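Forum › Simulation & Planung › Bewegungsplanung
Thema: Planer findet in der Küchenszene keinen Pfad, obwohl Platz ist

kurvenlage
Hallo zusammen,
ich plane in einer simulierten Küche (Szenenpaket Mandska) mit einem stichprobenbasierten Planer. Ziel ist eine Vorgreifpose über der Arbeitsplatte, kurz vor dem Schrank. In etwa jedem zweiten Lauf kommt »kein gültiger Pfad« zurück, manchmal schon bei der Prüfung der Startkonfiguration. Laut Viewer berührt der Arm nichts. Zeitlimit ist 2 s, Kollisionsprüfung über Apaza, Abstandsschwelle Standard.
Hat jemand eine Idee, bevor ich das Zeitlimit hochdrehe?

tf_baum
Das Zeitlimit hilft bei einem ungültigen Start gar nicht. Lass dir die Kollisionspaare ausgeben. Was steht da?

kurvenlage
Immer dasselbe: Handgelenkglied gegen cabinet_col_3. Eindringtiefe negativ, im Viewer aber deutlicher Abstand.

nullraum
Dann vergleichst du im Viewer die visuellen Meshes. Die Kollisionsgeometrie ist etwas anderes. Bei Mandska sind die Schränke teilweise als konvexe Hülle hinterlegt. Ein offenes Fach wird damit zum Vollkörper, und wenn eine Tür im selben Mesh steckt, reicht die Hülle bis weit über die Platte.

grenzwert_40
Würde ich so nicht unterschreiben. Ich hatte das gleiche Bild mit einem verschobenen Basis-Frame. Planungsszene und Simulation waren um 40 mm gegeneinander versetzt, weil die Basis in der einen auf dem Sockel saß und in der anderen darunter. Das sieht im Log genauso aus. Erst die Transformation prüfen, dann an den Meshes schrauben.

nullraum
Ein Versatz der Basis müsste auch bei anderen Objekten auffallen. Er hat aber nur ein einziges Paar.

grenzwert_40
Nur wenn der Arm anderen Objekten nahe genug kommt. Bei einer freien Arbeitsplatte ist der Schrank der einzige Kandidat. Das Argument trägt nicht.

tf_baum
Beides lässt sich in fünf Minuten trennen. Kollisionsgeometrie einblenden und die Weltpose des Handgelenks aus beiden Szenen ausgeben. Stimmen die Posen überein, ist der Frame raus.

kurvenlage
Gemacht. Posen stimmen bis auf numerisches Rauschen überein. Die eingeblendete Hülle von cabinet_col_3 füllt das Fach komplett und ragt schräg über die Platte. nullraum hatte recht.
Frage dazu: Zerlegen oder durch Quader ersetzen?

nullraum
Quader. Fünf Wände von Hand, fertig. Die konvexe Zerlegung aus Onance hat mir bei einem vergleichbaren Schrank mit Standardparametern 3.191 Teilkörper geliefert, danach war die Kollisionsprüfung der Flaschenhals.

pfadfinder_b
Einspruch. Quader von Hand pflegt man genau so lange, bis jemand die Szene skaliert. Zerlegung mit Obergrenze für die Teilkörper und gröberer Voxelauflösung ist reproduzierbar und läuft im Build mit. Für Innenräume von Schränken reicht das.

nullraum
Bei dünnen Wänden bläht die grobe Auflösung sie auf. Dann fehlt dir der Platz im Fach wieder, nur weniger auffällig.

pfadfinder_b
Kommt auf die Wandstärke an. Bei uns in Cladville gehen die Szenen seit August so durch die Pipeline, mit einem Test, der die Abweichung zum visuellen Mesh misst. Ohne den Test würde ich es auch nicht machen.

kurvenlage
Ich habe jetzt Quader gesetzt, als Skript mit Bezug auf die Bounding Box, damit Skalieren nichts kaputt macht. Startzustand ist gültig, der Planer liefert im Limit. Die Pfade sind noch unnötig lang, das Handgelenk dreht vor dem Schrank einmal fast komplett durch.

tf_baum
Gelenkgrenzen am letzten Gelenk enger setzen oder mehrere IK-Lösungen als Zielmenge übergeben. Mit nur einer Ziel-IK bekommst du oft die ungünstige Konfiguration.

kurvenlage
Zielmenge probiere ich zuerst, enge Grenzen brauche ich später beim Türgriff wieder auf. Stand der Szene mit dem Arm über der Platte hänge ich an. Abstandsschwelle ist weiterhin Standard, Glättung noch aus. Wenn die Zielmenge greift, poste ich die Parameter – sonst melde ich mich mit dem Log. 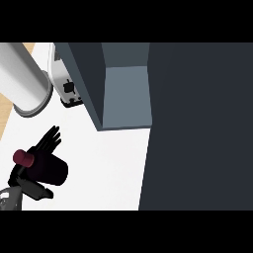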